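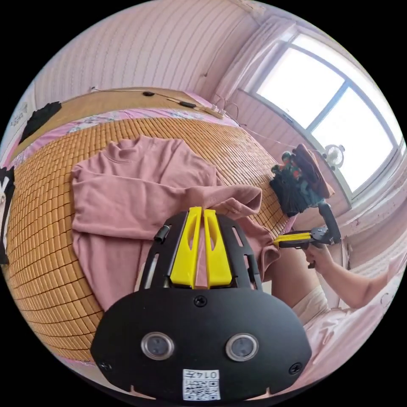
図1 竹のマットの上に広げた長袖トレーナー(くすんだピンク)。片方の袖を身ごろの上に折ったところ

Brernby 衣類たたみ記録 README

概要
Brernbyは、家庭の寝室で服をたたむ作業をまとめた記録集です。たたむ場所は机ではなくベッドの上に限りました。多くの家では、洗濯物をベッドに広げてたたむからです。作成と管理はIsauro Pachecoが行っています。私の母語は日本語ではありませんので、不自然な表現があればお知らせください。

収録内容
記録は全部で1025件です。一件は、服を一枚広げるところから、たたみ終わって横に置くところまでです。途中でやめたもの、やり直したものも消さずに残しました。そのうち長袖の上着は最大で68件あります(分類の見直し中のため、少し減るかもしれません)。

服の種類
・長袖トレーナー、長袖シャツ
・半袖シャツ
・ズボン、短パン
・タオル(練習用。集計には入れません)
靴下と下着は入っていません。

たたみ方の決まり
長袖トレーナーは次の順番でたたみます。
1. 服をベッドの上に広げ、えりの位置を決める。
2. 片方の袖を、身ごろの上に斜めに折る。袖口が反対側に少し出てもよい。
3. もう片方の袖も同じように折る。
4. すそを持ち上げ、えりの方へ二つに折る。
しわは手順2の前に軽くのばしますが、完全になくす必要はありません。図1のように、やわらかいしわが残った状態で進めて大丈夫です。
えりの高い服は、えりを内側に折らないでください。初めの版ではこの決まりがなく、人によって仕上がりの形が違いました。

ベッドの表面
表面の種類は「surface」の欄に書いてあります。値は bamboo(竹のマット)、sheet(シーツ)、blanket(毛布)の三つです。図1は bamboo で、小さい四角の板を編んだマットです。マットの下に花柄のシーツが見えますが、服が直接のっている面だけを書きます。竹の面では布がすべりやすいという意見と、変わらないという意見があり、まだ結論はありません。

ファイルの構成
lu/ 長袖の服
bisia/ それ以外の服
notes/ 作業者のメモ(日本語とスペイン語が混ざっています)
gretard.csv 全件の一覧。列は id、garment、color、surface、redo です。

色の名前
color の欄は、作業者が見た印象で書きました。「くすんだピンク」と「ローズ」は同じ色の可能性があります。色で検索するときは両方を使ってください。

知られている問題
・id 800 は表面の値が空です。
・一部のメモで、右袖と左袖が逆に書いてあります。着る人から見た左右に統一する作業を続けています。
・ベッドの端に別の布が置いてある記録があります。たたむ対象ではないので、garment の欄には入れていません。

更新
10月28日 たたみ方の決まりに、えりの項目を追加。notes/ の誤字を62か所直しました。
次の更新は12月の予定です。毛布の記録を増やしたいと思っています。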